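Section 3. Registering as a bidder and placing your deposit

Use this section if you are bidding on a land parcel through the Plirnorel auction portal for the first time. Returning bidders can skip to step 5.

1. Open the portal and select New Bidder. Enter your name as it appears on your tax card.

2. Upload proof of address. Scans must be readable at full size.

3. Wait for the confirmation email. It usually arrives in about 70 minutes.

4. Sign in and set a bidding PIN. Do not share it with your agent.

5. Go to Parcels and choose the sale. For the Okivdale layout, enter 284 in the sale code box.

6. Open the parcel sheet and check the survey number, the road width and the permitted use against your own papers.

7. Select Pay Deposit. You need a separate deposit for each parcel.

Note: Deposits sent from a joint account are held until both account holders have signed Form J. Omine branch staff can witness the signatures.

Caution: A parcel marked Under Review may be withdrawn at any time before bidding opens. Your deposit is returned to the same account, without interest.

8. Save the receipt. The receipt number is your login for the live sale.

If the deposit does not show after 3 working days, write to Zyanya Manríquez at the bidder desk and attach the bank reference. Questions about titles and boundaries go to Waqas Memon in the survey office.

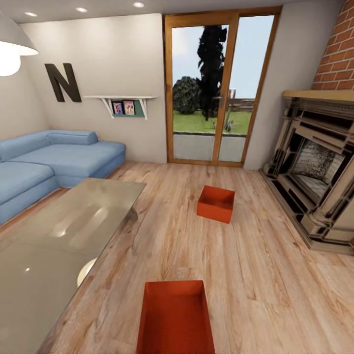

Bidders who change banks after step 7 must file a new refund form before the sale closes.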